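Tolerance

The rule at the Holst Institute was that the log had to be complete before anyone touched the power switch. Riet Hoekstra had written the rule in her second year and regretted it in her third, when she became responsible for checking that it was followed.

She opened the file at 6:40 in the evening. Run 197 had ended with a dropped component. The entry under "Cause" said "grip." The entry under "Corrective action" said "better grip."

"Who wrote this?" she asked.

Yeison Puma raised his hand without looking up from the calibration sheet.

"It isn't a cause."

"It was the cause."

"It's a location. Something happened at the grip. The cause is why."

He thought about this, crossed out the word, and wrote "closing force set from the wrong table, page 2." Then he found page 2 and corrected the table as well. It took him four minutes. Hoekstra logged the four minutes.

The project was called Gurnero, after a town none of them had visited. The assignment was narrow. Two arms shared a table. Parts came from the trays at the sides, and the assembly was done on the metal tray in the middle. The left arm fetched and the right arm placed. Each arm had its own controller, and the controllers exchanged messages through a program that Hnat Kushnir had written in August, alone, in a building with no air conditioning. He had left few comments in the code. One of them said "do not remove this delay." The delay was 267 milliseconds.

Nele Verhoeven had removed the delay.

She had done it on a copy, which was allowed, and had recorded it, which was required. Her reasoning filled half a page. The left controller reported its position at the end of each motion. The right controller waited for that report. The delay came after the report, so by her analysis it protected nothing. Over a full assembly cycle it added up to a little under six seconds, and the Drernell round was scored on time.

"Did you ask Hnat?" Hoekstra said.

"He doesn't remember."

"I remember that it mattered," Kushnir said from the floor, where he was retying a cable. "I don't remember the mechanism."

Hoekstra read the half page twice. She could find no error in it. She did not consider that to be the same as approval, and she told Verhoeven so.

They ran the copy at one-quarter speed. Puma held the stop button. Kushnir stood up to watch, then sat down again, then stood. 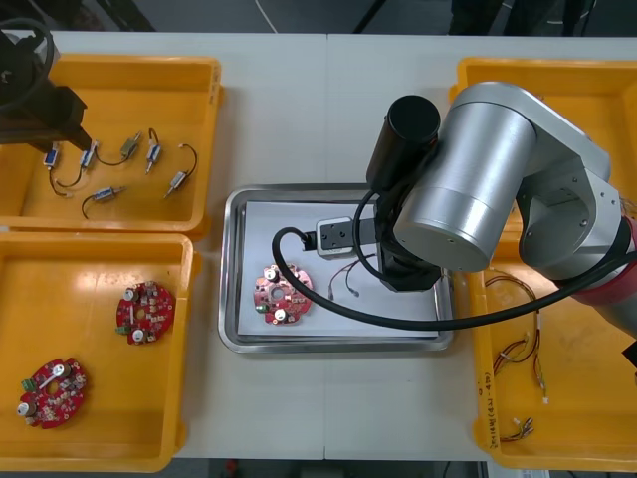

At step 11 Hoekstra called a hold, and Puma pressed the button. She wanted the positions of both arms written down before the step that used to contain the delay. Verhoeven read the joint values from the screen and Kushnir typed them. The values agreed with the plan to the second decimal place, except for the right wrist, which differed in the first.

"It's still moving," Verhoeven said.

"It's on hold," said Puma.

"In the values, I mean. It was still settling when we stopped it. Look at the previous three samples."

Kushnir leaned over the keyboard and scrolled back. The wrist had been oscillating after every placement, by a small amount, and the oscillation died out over a quarter of a second. The right controller began its next motion from whatever position it happened to be in.

"That's the mechanism," he said. He sounded relieved. "The cable pulls on it. I saw it in August and I meant to fix the cable."

"So the delay protects the right arm from itself," Verhoeven said.

"Yes."

"Then it's in the wrong program."

Hoekstra agreed that it was. She opened a new entry and dictated it while Kushnir typed: delay restored; settling check to be added to the right controller; delay to be removed when the check had passed fifty cycles. Under "Cause" she had him write two full sentences.

Puma asked if he could let go of the button. She told him to wait until the entry was saved.

The log now stood at 1,211 lines. Kushnir saved it, Puma let go, and Verhoeven began writing the check.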